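Two-arm folding cell, walkaround checklist
By Gayan Bhattacharjee
2025-06-15

I do this one before every shift on the Kernanton cell, coffee in the other hand (outside the walls, please!). Tick it, then write something, even if it's just "fine."

[x] Base plate bolts. All snug. I re-marked two with paint pen, the old marks had rubbed off.
[x] Rail along the front. No movement when I lean on it.
[x] Purple cables, both arms. Left one loops pretty low past the elbow. No rubbing yet, but I want a clip on it.
[ ] Right wrist knob. Feels a bit loose to me, so I'm leaving this open till Vulley has a look.
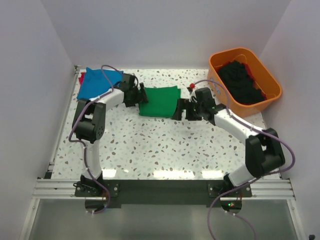

Both grippers at the green cloth, blue cloth back left, orange tub back right.

[x] Tabletop. Wiped down. Go easy on the cleaner, it leaves a film and the cloths start to drag.
[x] Gripper jaws. Picked lint out of both, and wow, there was a lot of it.
[x] Tub. Keep it tight in the corner or the right arm complains.
[x] Hours. We're at 2000, next grease is at 600 more. I'd like the elbows looked at again in October.

Okay to run at low speed until the knob is sorted.

Recent checklists
Konovgate conveyor, weekly
Dissanayake press guard check
Cable clip sizes and where we keep them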